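Kitchen and Dining Room Assistant, Udby House

Posted November 2020

Udby House is a residential study center with 40 guest rooms, a shared dining room and a small teaching kitchen. We are hiring one kitchen and dining room assistant to start in January. The job is part time, mornings and early afternoons, and reports to the house manager, Sorcha Moynihan.

You will help the cook with breakfast and lunch, set out and clear the dining room, wash and put away dishes, and keep the dry store in order. On days when the teaching kitchen is in use, you will also lay out equipment before the class and check it back in afterward.
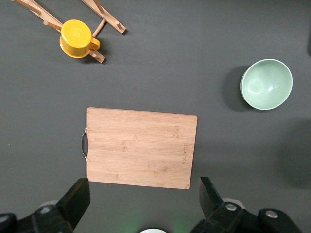
Do I need restaurant experience?
Any work with food or in a shared house counts, and we have hired people whose only kitchen experience was at home. You will need a food handler card before your first shift. If you don't have one, we pay for the course.

Shifts run from 6:30 a.m. to 1 p.m., four days a week, with every other weekend off. A meal is included on each shift. Aprons are supplied and laundered by the house. Please bring your own closed shoes with a non-slip sole.

The work is on your feet and involves carrying trays and stock up one flight of stairs - the dry store is in the basement and there is no elevator on that side. You should be able to lift 40 pounds. 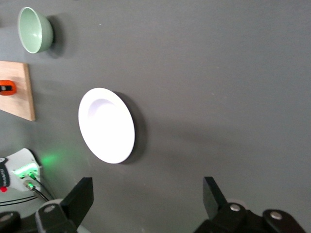

PAY AND BENEFITS

Pay is $1,409 per month before tax, paid on the last working day. You get 13 days of paid leave a year plus the days the house is closed. A bus pass for the Iltton line is available after the first month. The Udby stop is at the bottom of the drive.

HOW TO APPLY

Send a short letter and the names of two people we can call to Sorcha Moynihan, Udby House, 94 Kurkov Road. Letters can also be left at the front desk on weekdays. A resume is welcome but you don't have to send one. Tell us which mornings you cannot work.

We will hold interviews in the Grímsdóttir Room on the ground floor, followed by a paid trial shift. Masks are required in all indoor areas.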